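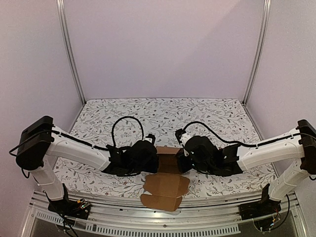

Two arms folding a small cardboard box: how do I stop them fighting over the lid?

Cremilda Holanda
28 March 2026
I'm building a two-arm box folder in our shared workshop at Russtead and I love it! Left home position is 1,492, right is 1,468. Both grippers go for the lid flap, but they tug against each other. Any ideas?

Josué Falcão
Lovely build! Let one arm lead. Close the left gripper, wait 2 seconds, then bring the right one in slowly with its force turned well down.
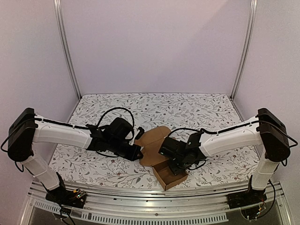
Then let the right arm copy the left arm's moves, a bit behind. Mine got so much calmer after that (and I stopped ripping tabs!). Crease the folds by hand first too, it's a huge help.

Ismael Meireles
Check your cables. Had the same on mine.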